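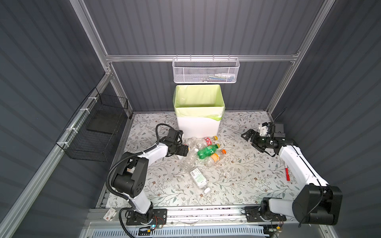
According to Vilja Turunen, it will be 2 years before a machine like that keeps up with a bored teenager, and she said it loudly enough for everyone at the rail to hear. I'd only been at the Evbridge open day for ten minutes and I already had something to argue with.

I should say I went along a sceptic. I live near enough to the old Truston works to walk there, the leaflet came through the door with a date on it (4th October) and a promise of free tea, and I've been on the receiving end of enough shiny promises about automation to want to see some for myself. We were told at the door that 2,841 people had put their names down for the various sessions. I can't say I believe it, but the car park was certainly full.

The bit I'd come for was the tidying demonstration. Plastic bottles on a mat, a bin with a green bag in it, and a pair of robot arms whose job is to get the one into the other. If you've ever cleared up after a children's party you'll know the job, and you'll know you can do it while talking on the phone and telling somebody off. So part of me agreed with Vilja straight away. Why on earth would you go to all this bother?

But I stayed, mostly because I'd got a good spot and didn't want to give it up, and the longer I stayed the more I thought we were all asking the wrong thing of it. We kept wanting it to be quick. A man behind me was timing it on his phone and tutting. Speed is the thing you ask for when you've seen a lot of films, I think. What I ended up caring about was the crumpled bottle.

A full bottle with its cap on is an easy sort of customer. It's the shape you expect, and it'll be the same shape when you come back to it. An empty one that somebody has squashed is another matter altogether, because it's got no proper side to get hold of, and the next squashed one will be different again. My grandson can pick one up without looking. I'd never once thought of that as clever! I do now, a bit.

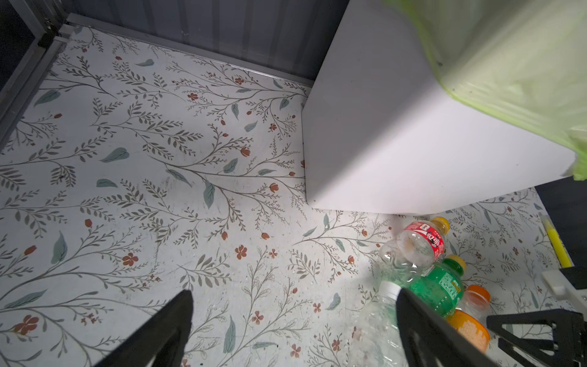 And that's where I part company with the people who come home from these things saying either that we're all doomed or that it's a load of old rubbish. Both lots have made up their minds by looking at the wrong bottle. If you'd shown me only the neat ones with their yellow caps I might have gone home worried for every cleaner in the county, and if you'd shown me only the crushed ones I'd probably have gone home laughing.

Jenő Erdős gave the talk afterwards in the side room, and I liked him because he didn't sell us anything. Somebody asked how many goes it takes before a machine gets the hang of a new job, and he said that 100 would be a poor start and 300 might be a decent one, depending on what you meant by the hang of it. Then he said he'd take a hundred messy goes over any number of tidy ones. I wrote that down on the back of my raffle ticket. (I didn't win. It was a Fonseca coffee machine, and I'm still cross.)

What I'd have liked, and this is my one real grumble about the day, is for someone to talk about who's meant to use it. The Flovuvmont project, which is the name on all the banners, had lovely big boards about sorting and recycling and not one word about the people who do that work at present. I've done it. I spent a June on a sorting line when I was 19 and my hands smelt until August. If a pair of arms wants that job it's welcome to it, so far as I'm concerned, but I'd want to know what the nineteen-year-old is being offered instead, and I'd want it up on the boards in the same size letters as the rest.

I caught Vilja in the tea queue and put this to her. She said I was a soft touch and that I'd been won over by a litter picker. Maybe so! I told her she'd been standing there every bit as long as I had, and she said that was only because of her knee.

They're running it again in June, apparently, and I've put my name down. I've asked whether we can bring our own rubbish. I have in mind one of those big milk bottles, trodden on properly, with the lid off and a drop left in the bottom, and perhaps a yoghurt pot if they'll let me. The lady on the desk wrote it all down and said she'd have to ask.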